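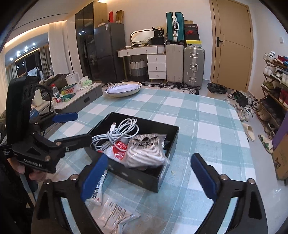

1/12/25 – club notebook, cable packing task

Good session! Fionnuala and I finally got through a full block of practice runs with the hand-held grippers, one each, and I'm already itching to do more. The job is simple to say: small packets and coiled cables go into the black box, one at a time, no fingers allowed. Doing it smoothly is a whole other matter.

Logged 50 runs for Pundar (our name for the packing set). Kept 46, tossed 4 – two where I bumped the box halfway through, two where we both went for the same packet and had to start over.

Things to remember for next time:
Coiled cable is the fun one. Grab it across several loops and lift slowly. A single loop just stretches and the rest stays on the table.
Flat crinkly packets slide on the tablecloth. Fionnuala pinches one up by the corner first and then shifts her grip, and it looks great on playback. I need to learn that.
Turning the box between runs is worth the extra minute. We had it square to the table all through Soliman and the model got lazy about it.

Hayley, if you read this before we do: can you check the time stamps on run 2? The left and right files looked a hair out of step to me.

Still want to try striped cord, bagged against unbagged. Need more bags.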